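We use cookies to improve your experience. Accept all | Manage settings

Noémie Rolland ran the hand-packing line at Worketti for 11 years. Now she looks after two robot arms learning part of that job, starting with hair dryers and their pouches.

"I used to go home with sore wrists," she says. "Now it's my eyes that get tired." 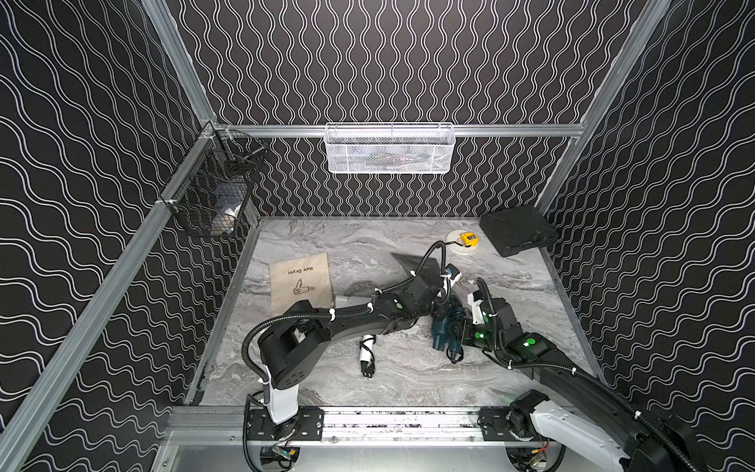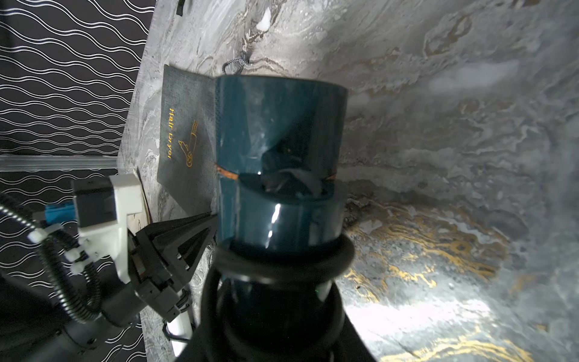
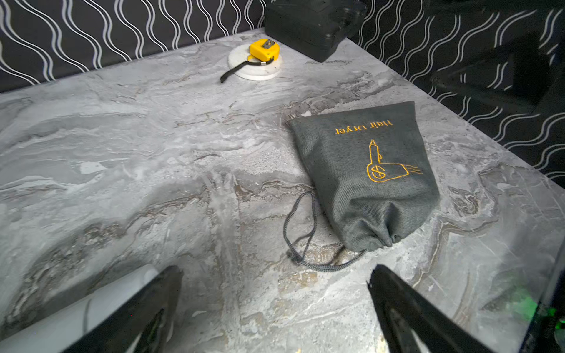
Hair dryer work at Worketti, Rustdale.

Cords are the slow part, she says. A person tucks one away without thinking. The arms need 20 tries at a new product before she trusts them with it – sometimes more.

Her colleague Florian Huet is less sure about the change. He spends 45 minutes of each shift on the cell and the rest on the old line. "The pay went up a little," he says. "But I miss talking. At the bench there was always someone next to you."

Rolland has asked for the two areas to be moved closer together. She expects an answer in July.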